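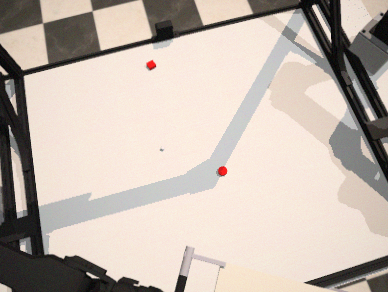

Helle Flächen und Innentüren im Hobbyraum pflegen

Werkstatt-Tipps, Stand Mai

Helle Arbeitsplatten zeigen Abrieb, Klebstoffreste und Pigmente deutlich früher als dunkle. Vor jeder Reinigung ist zu klären, woraus die Oberfläche besteht. Melaminharz, Lack, geöltes Holz und Mineralwerkstoff vertragen unterschiedliche Mittel. Fehlen Unterlagen zur Platte, wird an der Unterseite oder an einer verdeckten Kante probiert. Die Probe bleibt 30 Minuten liegen und wird dann bei Tageslicht von der Seite beurteilt. Glanzstellen, Aufquellen oder eine klebrige Haut bedeuten: anderes Mittel wählen.

Grundreinigung

Staub und Späne zuerst trocken entfernen, am besten mit einer weichen Saugbürste. Wer sofort feucht wischt, zieht Schleifkörner über die Fläche und erzeugt feine Kratzer, die später grau zulaufen. Danach lauwarmes Wasser mit wenig Neutralreiniger, ein gut ausgewrungenes Mikrofasertuch, gerade Bahnen. Mit klarem Wasser nachwischen und trockenreiben. Tensidreste binden neuen Staub, und die Platte wirkt nach kurzer Zeit wieder stumpf.

Scheuermilch gehört auf keine matte Beschichtung. Sie poliert einzelne Stellen glänzend, und dieser Schaden lässt sich nicht zurücknehmen. Schmutzradierer wirken ebenfalls abrasiv, nur feiner. Auf Melaminharz sind sie bei einzelnen Punkten vertretbar, mit wenig Druck und viel Wasser.

Flecken nach Art

Bleistift: weicher Radierer, dann feucht nachwischen.
Filzstift: Isopropanol auf ein Tuch geben, von außen nach innen tupfen. Niemals direkt auf die Platte gießen.
Holzleim, frisch: feuchtes Tuch. Ausgehärtet: mit einem feuchten Lappen abdecken, quellen lassen, mit einem Kunststoffspachtel abheben.
Sekundenkleber: Aceton löst ihn, greift aber Lacke und viele Kunststoffe an. Erst mechanisch abheben, Aceton nur nach bestandener Probe.
Wachs: kalt aushärten lassen, abheben, den Rest mit Löschpapier und mäßig warmem Bügeleisen aufnehmen.
Fett und Öl: Spülmittel unverdünnt auf das Tuch, kurz einwirken lassen, gründlich nachspülen.
Rostpunkte unter Werkzeug: Zitronensäure in schwacher Lösung. Nicht auf Kalkstein oder Marmor.

Lösemittel immer bei offenem Fenster verwenden und getränkte Tücher im Freien ausgebreitet trocknen lassen. Mit Leinöl getränkte Lappen können sich selbst entzünden; sie kommen in einen verschließbaren Metallbehälter mit Wasser.

Innentüren: Klemmen, Schleifen, Quietschen

Eine Tür, die nur in der feuchten Jahreszeit klemmt, wird nicht gehobelt. Zuerst die Raumfeuchte über mehrere Tage notieren, morgens und abends zur gleichen Uhrzeit. Liegt sie dauerhaft hoch, ist die Lüftung das Thema und die Tür nur der Anzeiger. Gehobelt wird erst, wenn das Türblatt auch bei trockener Luft anliegt.
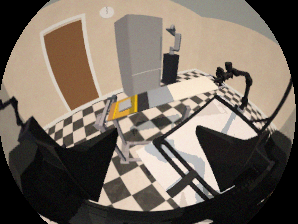
Braunes Türblatt, weißer Rahmen, beige Wand.

Zur Fehlersuche einen Streifen Papier zwischen Blatt und Rahmen führen und rundum bewegen. Wo er hängen bleibt, liegt die Druckstelle. Sitzt sie oben auf der Schlossseite, hat sich die Tür meist gesenkt. In diesem Fall die Schrauben am oberen Band nachziehen. Greifen sie nicht mehr, das Loch mit einem eingeleimten Hartholzdübel füllen und nach dem Trocknen neu vorbohren.

Dreiteilige Bänder und Einbohrbänder lassen sich häufig verstellen. Pro Schritt eine halbe Umdrehung, danach die Tür schließen und prüfen. Immer alle Bänder in gleicher Richtung verstellen, sonst verspannt sich das Blatt.

Gegen Quietschen: Tür aushängen, Bandstifte abwischen, alten Abrieb vollständig entfernen, wenig harz- und säurefreies Fett auftragen. Kriechöl allein hält nur kurz und läuft auf helle Rahmen ab — die Laufspuren vergilben und lassen sich später kaum noch abwaschen. Zum Aushängen zu zweit arbeiten und Keile unter das Blatt legen.

Weiße Rahmen ausbessern

Kleine Abplatzer leicht anschleifen, entstauben, grundieren, dann in zwei dünnen Schichten lackieren. Wasserlack auf altem Kunstharzlack hält nur nach gründlichem Anschleifen. Vergilbter Altlack und frisches Reinweiß passen selten zusammen. Bei größeren Unterschieden ist es sinnvoller, die ganze Rahmenseite von Ecke zu Ecke zu streichen, weil der Übergang in der Kante verschwindet. Wandkanten mit Klebeband abdecken und dieses abziehen, solange der Lack noch feucht ist.

Beige Wände nicht punktuell mit Restfarbe aus alten Gebinden ausbessern. Die Farbe entmischt sich, und auf der Wand hat sich der Ton inzwischen verändert. Entweder die gesamte Wandfläche oder gar nichts.

Kleinteile auf der Platte

Kleinteile werden bei der Arbeit getrennt abgelegt und nach jedem Arbeitsgang eingeräumt. Auf Weiß ist ein dunkles Schräubchen gut zu finden, ein verzinktes weniger. Für helle Teile eignet sich eine dunkle Unterlage aus Filz oder Gummi. Gummimatten mit Weichmachern nicht dauerhaft liegen lassen: Sie hinterlassen gelbbraune Verfärbungen, die in die Beschichtung einwandern und mit keinem Reiniger mehr herausgehen. Im Zweifel Filz oder Kork.

Metallteile vor dem Ablegen auf Grate prüfen. Schieben statt Anheben ist die häufigste Ursache langer Kratzer. 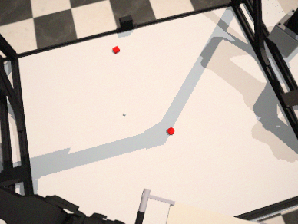
Britta Bauerfeind: Zu den Gummimatten eine Ergänzung. Bei mir waren es die Füße eines Bohrständers, fünf Monate an derselben Stelle, danach vier braune Ringe. Isopropanol und Natronpaste blieben ohne Wirkung. Seitdem liegt Kork darunter, und die Ringe sind eben geblieben. Gilt das auch für Silikonfüße?

Silikon ohne Weichmacher verfärbt in der Regel nicht, kann aber auf Lack und geöltem Holz einen fettigen Schatten hinterlassen. Auf solchen Flächen ebenfalls Kork verwenden und die Stellen gelegentlich versetzen.

Intervalle

Nach jeder Arbeit: absaugen, trocken abwischen.
Monatlich: feuchte Grundreinigung, Unterlagen anheben und darunter kontrollieren.
Halbjährlich: Bänder fetten, Schrauben nachziehen, Lackschäden an Rahmen notieren.
Jährlich: Kanten der Platte auf offene Fugen prüfen. Offene Fugen sofort schließen — eingedrungenes Wasser lässt Spanträger quellen, und eine gequollene Kante bleibt gequollen.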